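Brunholm 21 Chef Knife
Home > Kitchen > Knives > Brunholm

In stock. Ships from our Odix warehouse in 2 business days

Price: $70.00
Item no. BR-198
Length of blade: 21 cm (a bit over 8 inches)
Weight: 198 g
Steel: stainless, hardened, satin finish
Handle: riveted, full tang
Made for: Burkari Kitchen Supply

Good everyday knife. Onions, cabbage, squash, chicken off the bone. Not for going through bone, see below. Comes sharp out of the box, sharp enough for tomatos, so watch your fingers when you unwrap it.

Who it's for: home cooks who have one decent knife and want it to be this one. Also small cafes. We sell a lot to cafes. If you have small hands look at the Daher 16 instead, same steel, shorter and lighter.

Balance point is right where the blade meets the handle. Pinch grip works best. Thumb on one side, first finger curled on the other, rest of the hand loose. If your wrist hurts after a bag of carrots you're squeezing too hard.
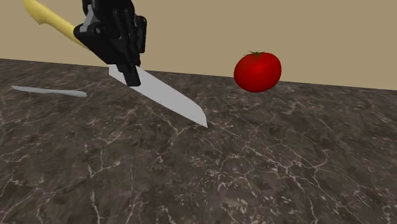

Cutting surface matters more than most people think. Wood or soft plastic board, always. Stone, glass and steel will roll the edge in one dinner. Put a damp towel under the board so it doesn't slide.

Washing
Hand wash, dry right away. No dishwasher. We know everybody does it anyway but it voids the warranty and the rivets get loose. Don't leave it in the sink.

Sharpening
Hone before use, a few light strokes each side. Real sharpening two or three times a year for most homes. Whetstone is best. Pull-through sharpeners take off too much metal. Mail-in service is available, use the form at the bottom of the Service page, allow 2 weeks.

Please don't
- pry lids or frozen patties
- cut bones, coconuts, frozen anything
- scrape the board with the edge (flip it, use the spine)
- toss it loose in a drawer

What's in the box
Knife, cardboard edge sleeve, care card. Gift box is extra. Blade guard sold seperately.

Customer notes

"Had mine since July. Use it daily, still takes an edge fast. Handle a little thick for me but I got used to it." Adoración Cuesta

"Bought two, one for my mother. Sleeve fell apart in a month, get the real guard. Knife is great." Vasilis Vukadinović

Questions we get

Left handed? Yes. Same bevel both sides.

Will it rust? Can spot if left wet. Baking soda and a soft cloth takes it off.

Engraving? Initials only, up to three letters. Adds a few days, no returns on engraved knives.

Returns
Unused, in the sleeve, within 30 days. You pay shipping back unless it's our mistake.

Price good as of 4/18/24. Wholesale on request, email the shop.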